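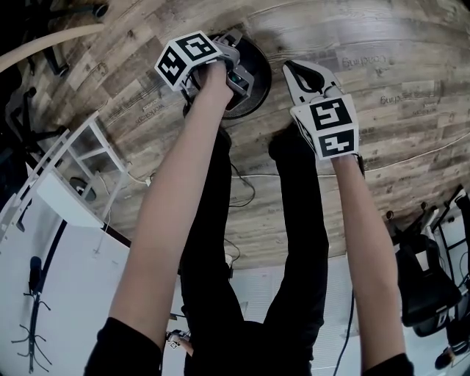 収納の単位は「部屋」ではなく「動作」で決めるべきである

住宅の収納計画は、いまだに床面積に対する収納面積の比率で語られることが多い。賃貸の募集図面でも分譲の販売資料でも、収納率という数字が一つ載っていれば説明は済んだことになる。私はこの指標を、少なくとも日用品の収納に関しては使うべきではないと考えている。収納率は容積の話であり、出し入れの話を含まないからである。

物を一つ使うまでの手順を分解すると、移動、開扉、手前の物の退避、把持、取り出し、退避した物の復帰、閉扉となる。このうち容積が関係するのは退避と復帰だけで、残りは位置と高さと扉の形式で決まる。奥行80センチの押入れは収納率を大きく押し上げるが、奥に置いた物については退避と復帰の手間が毎回発生する。奥行を半分にして幅を倍にした棚は、容積が同じでも手順が二つ減る。図面の数字にはこの差が出ない。

設計事務所を営むダヴィナ・アーカートは、以前から台所の棚割りを「何歩で届くか」と「何回動かすか」の二項目で記録している。記録表は紙一枚で、品目ごとに歩数と動作数を書き、使用頻度を掛けて足すだけのものである。単純すぎるという批判はあり、重量も姿勢も考慮されていない。それでも、収納率が同じ二つの住戸で合計値に倍以上の開きが出る例を見せられると、どちらの指標が暮らしに近いかは議論するまでもない。

反論として最も多いのは、住み手によって持ち物も頻度も違うのだから、動作を基準にした設計は一般化できないというものだ。マードー・イムリーはこの立場をとり、設計者は大きな空の容積を渡し、中身の構成は住み手に任せるのが公平だと述べている。主張としては筋が通っている。しかし空の容積は中立ではない。奥行の深い空間を渡された住み手は、奥行の深い使い方しかできない。棚板を足すことはできても、奥行を削って廊下に戻すことはできない。変更できない寸法ほど慎重に決めるべきで、奥行はその筆頭にあたる。

床に物を置く習慣についても、同じ観点から見直したい。片付けの指南書は床置きを一律に戒めるが、動作数だけで評価すれば床置きは優秀である。開扉も閉扉もなく、退避も少ない。人が床に物を置くのは、意志が弱いからというより、近くの収納の動作数が床に負けているからだと考えるほうが対策を立てやすい。もちろん床置きには、かがむ負担、つまずきの危険、掃除の妨げという費用がある。問題はその費用が使う瞬間には請求されず、後からまとめて来る点にある。床に勝つ収納とは、扉がなく、腰から肩の高さにあり、手前に何もない棚のことで、これは図面上では貧弱に見える。

家具の側にも責任はある。既製品の棚は輸送と梱包の都合で寸法が決まり、奥行は40センチ前後に集中する。衣類の箱を入れるには適当でも、調味料や薬、文具には深すぎる。結果として前後二列の配置になり、後列は忘れられる。ウェイヴロウの壁付け棚のように奥行の浅い製品もあるが、売り場では収納量あたりの価格で比較されるため不利になる。消費者が容積で選び、製造者が容積で作り、設計者が容積で報告する循環がここにできている。

では何を表示すればよいか。私の案は、収納率に加えて「一列で使える棚の総延長」を併記することである。奥行30センチ以下で、床上70センチから150センチの範囲にある棚の長さを合計し、メートルで示す。計測は巻尺があれば足り、解釈の余地も小さい。ソーシャ・サザーランドと試しに古い集合住宅の住戸を測ったところ、8戸のうち7戸で総延長が2メートルに届かなかった。収納率だけを見れば、いずれも不足のない住戸である。

この表示にも欠陥はある。扉の有無を区別しないし、台所から遠い棚も同じ一メートルとして数える。子どもや車椅子の利用者にとっては高さの範囲自体が合わない。ジーニー・プリングルからは、範囲を一つに固定せず、住み手の肘の高さを入力して計算する形にすべきだという指摘を受けた。妥当な意見だが、募集図面に載せる指標としては入力の要らないものが先に必要だと考え、固定値を残している。個別の住み手に合わせた計算は、改修の打合せで使えばよい。

新築の企画段階で押入れを一つ減らし、その面積で廊下の壁に浅い棚を通すという提案は、現状ではほぼ通らない。収納率が下がり、販売資料の見栄えが悪くなるためである。総延長の欄が隣にあれば、少なくとも交換条件として検討の机に載る。次に図面を受け取る人には、収納と書かれた区画の奥行をまず確認することを勧めたい。記載がなければ、問い合わせて数字をもらうべきである。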